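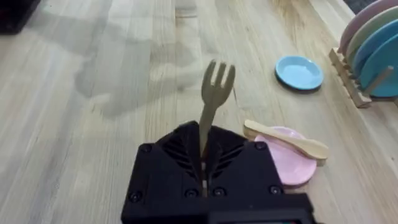 Sarnum Picnic & Party Set, by Graramau

I've been selling these sets out of my little shop since January, and they're still the thing I reach for when mates come round! You get 20 pieces in a cloth bag for $17: small cups, flat round plates and light wooden forks with short, rounded tines that are kind to little mouths (and to my good bowls).

Colours

The plates and cups come in mixed pastels, so tell me at checkout if you've got a favourite and I'll do my best. 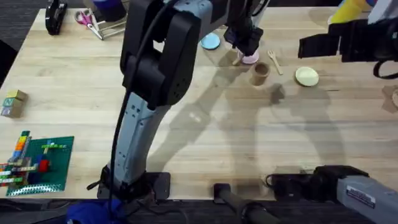

Pink cup, brown cardboard cup, wooden fork and a pale yellow disc

The cardboard cups are the short ones, a good size for nuts or a scoop of ice cream. I wouldn't leave hot tea sitting in them for ages, though.

Looking after it

Wash the forks by hand and let them air dry, and give them a dab of food-safe oil if they start to look a bit grey.

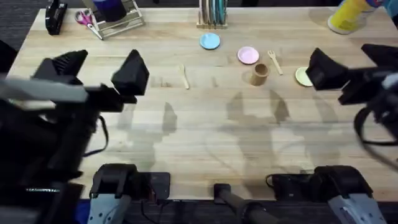

The yellow plates are my pick for arvo tea, they suit a slice of lamington beautifully. Yolandi Venter bought three sets for her daughter's party and came back for more!
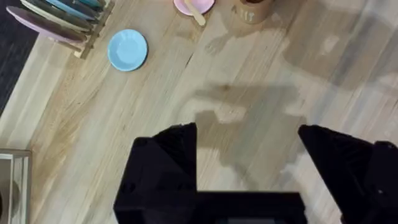 Light timber tabletop with the wooden dish rack

Rack sold separately. Item no. 345, pick-up from Moodley or posted.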